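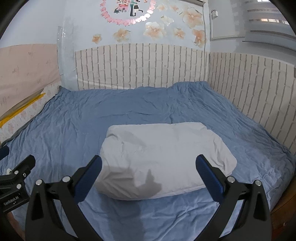
What happens if a finger pad comes loose while the gripper is closed?
Stop, open the jaws slowly, and swap both pads before you do anything else. A pad that has started to peel will keep peeling, and the bare arm under it can snag fabric.

Replacement Finger Pads for the Hulleck Hand Gripper (set of two)

I sell these because I went through a lot of bad ones first. My own trouble started in March, on bedding work. I was folding quilts with the Hulleck, same grab over and over, and the left pad let go at the tip in the middle of a lift. I didn't notice! I just thought the quilt felt heavy on that side. By the time I looked, the metal edge of the arm had pulled a long thread out of a good cover, and the pad was hanging on by its back half.

So I took everything apart on the kitchen table (not my smartest idea, I lost a screw under the fridge) and went looking for the cause. The glue was fine at the back of the pad and useless at the front. Soft, heavy stuff like a duvet drags the pad forward every time you lift, and all of that pull lands on the first bit of the tip. Hard objects hardly do this. I'd used the same gripper on boxes and mugs for months with no trouble at all.

What's different about this set

The pads are made for me by Olach. They have a lip that wraps under the tip of the arm, and they're held with a screw from behind as well as glue. I put my first test pair through 139 quilt lifts and then checked them with a fingernail. No lifting at the tip. I stopped there because my wrist had had enough, so please don't read that as a lifetime number.

In the bag
Left pad and right pad (marked L and R on the inside)
3 screws, one of them a spare, see fridge above
A small tube of glue
A printed card with the fitting steps

Fits
Hulleck hand gripper, short and long arm
Ichikawa two-jaw, if you leave off the screws and use glue only
Does not fit the Althorpe. I tried. The arm is too narrow and the lip just flaps around.

Fitting them

Take the gripper off its mount and unplug it if yours has a cable. Scrape every bit of old glue off the arms, then wipe them down and let them dry. Glue goes on thin. Push the lip over the tip first, press the pad flat, and put the screw in snug but not cranked down. Leave it 9 hours before you lift anything. Overnight works great.

Check the pivot screws while you're in there. One of mine had backed out, and the jaws were closing slightly crooked, so one pad was doing more of the work. I'm pretty sure that helped kill it.

Safety stuff, please read

Don't put your fingers between the jaws to feel for a loose pad. Open them all the way and look from the side. Don't run with one new pad and one old one either; the grip goes uneven and you'll drop things. And if you see any bare metal at the tip, you're done for the day.

I change mine about every 6 weeks on bedding and a lot less often on everything else.

Returns are fine if the bag is unopened. If a pad peels at the tip, send me a picture of it and I'll mail you another set, no need to ship the old one back.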